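4. Holgateでの組み立てと、ボトルを使った手合わせ

前の節では設計の話ばかりしたので、ここからは手を動かした話をします。場所はHolgate、私が会員として通っている共同工房です。旋盤もレーザー加工機もある立派な工房なのですが、私が使えたのは奥のほうの一区画と、夜の時間帯の電源、あとは棚の下段。論文の一節としてはずいぶん所帯じみた書き出しですが、この所帯じみた条件が双腕機Senomhamの形をかなり決めてしまったので、省くわけにはいきません。

4.1 腕を二本そろえるまで

Senomhamは左右の腕をそれぞれ別の時期に組んでいます。左を先に作り、しばらく左だけで遊んで(遊んで、と書くと怒られそうですが、動作確認とはだいたい遊びです)、そのあと右に取りかかりました。なので、左右で外装の仕上げが違います。左は濃い灰色と黒で、関節まわりの機構やケーブルがむき出し。右は銀色がかった灰色の、筒のような腕になりました。左を組んでいるあいだに配線の取り回しで何度も泣いたので、右では最初から筒の中に線を通すつもりで設計したわけです。おかげで右は見た目がすっきりしましたが、そのぶん中を触るのが面倒で、コネクタひとつ挿し直すのに外装を外す羽目になります。どちらが良いかと聞かれたら、私はいまだに左が好きです。故障したときに、目で追えるので。

手首から先は、Garridoと呼んでいる五指ハンドの系列を左右に付けました。ハンドの制御基板は左右共通で、指の腱の張りだけを個別に合わせます。この張り合わせがまた曲者で、作業台の上でぴったり合わせても、腕に付けて向きを変えるとわずかに狂います。ねじを回しては腕を持ち上げ、下ろしてはまた回し、という作業を何晩もやりました。途中から、腕を実際に使う姿勢に固定してから張りを合わせるように手順を変えたところ、やり直しの回数がぐっと減りました。最初からそうすればよかったのですが、ハンドを腕に付けたままだと手元が暗いんですよね。結局、首振りの読書灯を買い足して解決しました。この論文の実験で一番費用対効果の高かった部品は、たぶんこの読書灯です。

電源についても書いておきます。共同工房では、隣の区画の人が大きな工具を使うと電圧が揺れることがあります。自宅で試していたころには気づかなかった問題で、夕方になると指令の通らない関節が出るという、まるで怪談のような現象にしばらく悩まされました。安定化電源を腕ごとに分け、制御用の計算機を別系統のコンセントに逃がしたら、ぴたりと止みました。怪談の正体が集じん機だったと分かったときは、ほっとしたような、がっかりしたような。

架台の固定にも少し触れます。Holgateの規則で床に穴は開けられません。そこで架台の下に重しを積み、脚の裏に滑り止めを貼りました。腕を両方いっぺんに振ると、それでも架台がほんの少し踊ります。この揺れはカメラの映像にも出るので、動作の終わりには一拍置いてから画像を取り込むようにしました。格好のいい補正手法を入れる案もあったのですが、一拍待つほうが早いし確実です。待つことも立派な技術だと思っています。

4.2 作業台の用意

作業面は緑の天板です。オレンジ色のボトルを相手にすると決めていたので、色で分けやすい面が欲しかったのと、単純に手元にあったのと、半々くらいの理由です。縁には黄色いテープを貼り足していて、作業面の境目がひと目で分かるようになっています。テープは一度にきれいに貼ったものではなく、重ねて貼り足してあるので、近くで見るとけっこう雑です。ただ、この雑さは後で効いてきました。テープの継ぎ目の線を、物体の輪郭として拾ってしまう設定があったのです。作業領域のマスクを内側に少し縮めることで片づけましたが、きれいに貼り直したほうが早かったかもしれません。

対象物にボトルを選んだ理由も書いておきます。最初は木の積み木でした。積み木は扱いやすくて、つかめた、置けた、と気分よく実験が進みます。気分よく進みすぎるので、やめました。丸みがあって転がり、首の部分だけ透明で見えにくく、向きがある。そういう素直でない物を相手にしたほうが、五本の指を持っている甲斐があるというものです。オレンジの胴は検出器がよく拾ってくれるのに、透明な首とキャップはときどき背景に溶けます。検出器から見ると、ボトルの頭がないように見えるのです。胴の長軸だけでは頭と底が区別できないので、ラベルの側から向きを推定する処理を足しました。ラベルが下に回り込んで隠れているときは、潔くあきらめて、もう片方の手で少し転がしてから見直します。

転がして見直す、というのは書くと簡単ですが、右手の指先でボトルをちょんと押すだけの動作に、私はずいぶん手こずりました。強ければ作業面の外まで転がっていくし、弱ければ手が触れただけで終わる。工房の床に落ちたボトルを拾うのは当然こちらの仕事で、膝が痛くなったころ、押すのをやめて指の腹で引き寄せる動きに変えました。引き寄せるほうが、行き過ぎても自分の側に来るだけなので、ずっと気が楽です。

4.3 両手の分担

腕が二本あると、つい両方を同時に動かしたくなります。でも最初の版では、片方が動いているあいだ、もう片方はじっと待っていました。安全ではあるものの、見ているほうが眠くなる。特に夜の工房では本当に眠い。そこで、片手が物を持ち上げたら、もう片方はすぐ次の物の上まで移動して指を開いておく、という先回りの動作を入れました。ここでは「構え」と呼びます。構えの高さは、低いほど次の把持が早く始まりますが、低すぎると指先が下のボトルに触れて転がしてしまう。高すぎれば待っているのと変わらない。このちょうどよい高さを探すのに、けっこうな夜を使いました。

図2がその分担の最中の様子です。左手がオレンジのボトルをひとつ持ち上げ、右手は指を開いて、横倒しの別のボトルのすぐ上にあります。右の親指が左のボトルのほうへ伸びているのに注目してください。構えの姿勢では親指を外に大きく逃がす設定にしているので、両手が近づくと、こうして相手の持ち物のほうへ親指が向きます。干渉の計算をするときに、手のひらだけを箱で囲って済ませていた私は、この親指のことをすっかり忘れていました。指をひとまとめの箱で囲む近似は計算が軽くて魅力的なのですが、広げた指の先まで箱に入れると今度は大きすぎて、両手がまるで近づけなくなります。最終的に、親指だけ別の細長いカプセルで囲うことにしました。計算時間は少し増えましたが、気になるほどではありません。

図2 緑の作業面での両手の分担。左手がボトルを持ち上げ、右手は指を開いて別のボトルの上にある。
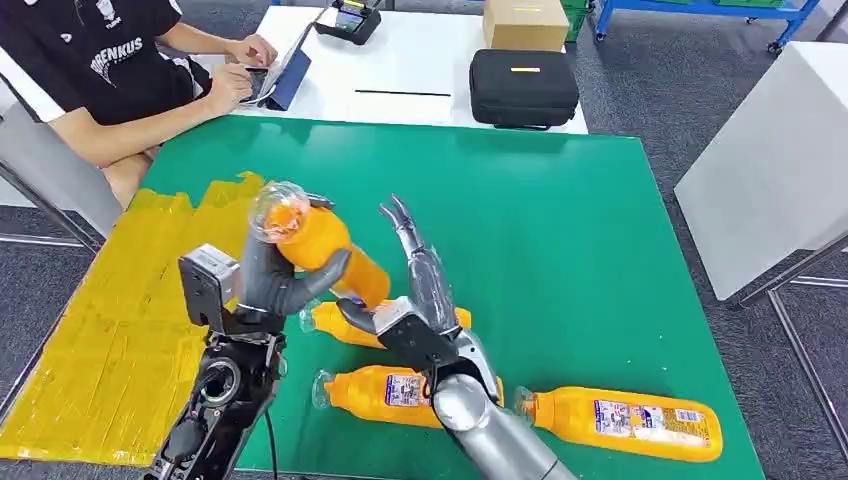
4.4 数を重ねてみる

動作がひととおりつながったところで、続けて2000回の把持を記録することにしました。2000という数に深い意味はありません。夜の時間帯だけで無理なく貯められて、失敗の種類を並べて眺めるのに足りそうな量、という見積もりです。2月いっぱいをこれに使いました。暖房の切れた工房は寒く、腕の潤滑も朝と夜で機嫌が違います。私の機嫌も違います。記録のたびに室温を書いておいたのは、あとから振り返ると良い判断でした。寒い晩の記録だけ、指の閉じ始めがわずかに遅れる傾向が見えたからです。

記録の区切りは100回ごとにしました。区切りごとに腱の張りを点検し、緩んでいれば締め、ハンドの指先のゴムを拭きます。ゴムの手入れは軽く見られがちですが、ほこりが付くだけで滑り方がまるで変わります。共同工房の空気には木の粉が混じっているので、なおさらです。最初のころ、ある晩を境に急に落としやすくなり、制御の改悪を疑って半日ソースを読み返したことがありました。原因は隣でやっていた研磨作業の粉でした。指先を拭いたらもとどおり。ソースを読み返した半日は戻ってきません。

失敗の内訳は、手で分類しました。自動で分類する仕組みも考えたのですが、失敗というのは見ていて面白いもので、自分の目で見ないともったいない。いちばん多かったのは、透明な首を見失って向きを取り違え、胴の底側に手のひらを合わせてしまうものでした。つかめることはつかめるのですが、立てて置こうとすると逆さまになります。次に目立ったのが、構えの手がもう一方の腕の視界をさえぎって、ボトルの位置が更新されないまま手を下ろすもの。これは4.3で書いた構えの副作用です。速くなったぶん、見えなくなる。ずるい話ですが、構えに入る直前の位置を覚えておいて、さえぎられているあいだはそれを信じる、という処理でだいぶ減りました。ボトルが勝手に転がらない限り、という条件つきです。

珍しい失敗もひとつ紹介します。左手で持ち上げたボトルを、右手が「新しく見つけた物」と思い込んで取りに行こうとしたのです。両手でひとつのボトルを取り合う格好になり、干渉の監視が働いて止まったので壊れはしませんでしたが、人間の兄弟げんかを見ているようで、しばらく笑ってしまいました。把持中の物体を候補から外す処理は入れてあったのに、持ち上げたときに傾いたせいで別の物体として登録し直されていた、というのが真相です。持っている手の位置から一定の範囲にある検出結果は、形がどうであれ把持中とみなすことにしました。この取り合いは2000回のうち11回起きていて、笑えたのは最初の数回だけです。

4.5 周りに人がいるということ

自宅や大学の実験室と違って、共同工房には常に誰かがいます。腕のすぐ向こうの机で別の作業が進んでいることもありますし、背景の棚は夜ごとに中身も位置も変わります。きれいな背景で学習した検出器を持ち込んだところ、工具箱や誰かのマグカップに律儀に反応してくれて、最初の晩は実験になりませんでした。作業面の外をまるごと無視するマスクで大部分は解決しますが、マスクの境界付近に人の腕や袖が入ると、まだときどき迷います。

安全については、速度を抑えること、非常停止を手の届くところに置くこと、動かす前に声をかけること。技術として新しいことは何もありません。ただ、声かけは思った以上に大事でした。腕の動き出しは静かなので、気づかないまま手を伸ばす人がいてもおかしくないのです。動作開始の前に短い音を鳴らすようにしてからは、近くの人が顔を上げてくれるようになりました。音色を決めるのに一晩かけたことは、査読の対象にしないでいただけると助かります。

もうひとつ、工房ならではの恩恵として、通りかかる人の助言があります。指先のゴムの表面に細かい溝を入れたらどうか、というのは工房で革細工をしている会員から出た案で、試したら丸い胴での滑りが減りました。力の入れ方をいくら調整しても届かなかったところに、カッターナイフの一筋で届いてしまった。制御屋としては少し悔しいです。溝の向きは指の長さ方向に対して横にしたものがよく、縦にしたものは、ボトルを傾けたときにずるずると滑りました。

4.6 Skedhamへの引っ越しと再調整

途中でひとつ事件がありました。Holgateの改装で区画が使えなくなり、しばらくSkedhamという別の工房に機材を移したのです。腕を架台から外し、毛布でくるみ、借りた車に積んで運びました。分解と再組み立てでどのくらい較正がずれるかは、もともと調べるつもりだった項目なので、引っ越しを実験に数えてしまおうという魂胆もありました。

再組み立てのあと、関節の原点は2か所でずれていました。左の手首と、右の肘です。左の手首はすぐに分かりました。むき出しなので、合いマークが目で見えるのです。右の肘は外装を外さないと見えず、指先の位置が合わない理由をあれこれ疑ったあげく、最後にたどり着きました。4.1で左が好きだと書いたのは、この経験がだいぶ効いています。次に作る腕では、筒の外装に点検用の窓を開けるつもりです。

Skedhamは照明がHolgateより黄色く、オレンジの胴と黄色いテープの色が近づいて見えました。色だけに頼っていた初期の検出なら、ここで破綻していたはずです。実際には形の情報も使っていたので、しきい値を少し直すだけで済みました。床がしっかりしていて架台の揺れが小さく、一拍の待ちを短くできたのは嬉しい誤算です。ただ、Holgateに戻ったときに待ちの長さを戻し忘れ、ぶれた画像を山ほど貯めました。以来、設定ファイルの先頭に場所の名前を書くようにしています。同じように機材を持ち歩く方には、これだけでも真似してもらえればと思います。

4.7 この組み方の限界

いくつか、やっていないことも書いておきます。ボトル以外の物では、まとまった回数の記録を取っていません。積み木時代の記録は残っていますが、ハンドの指先も制御も今とは別物なので、比べても意味がないと判断して外しました。また、両手でひとつの物を持つ動作は、構えの仕組みと相性が悪く、今回は扱っていません。片手が構えに入った時点で、もう片方の手伝いをするという発想が制御の中にないのです。ここは作り直しになります。

腱の張りの点検も、今は私の指の感覚に頼っています。弾いてみて、いつもの手応えならよし、というやり方です。これでは別の人が同じハンドを組んだときに再現できないので、張力を測る治具を設計しているところです。治具の図面と、把持の記録に使った手順書は、次の節で述べる制御の構成と一緒に整理します。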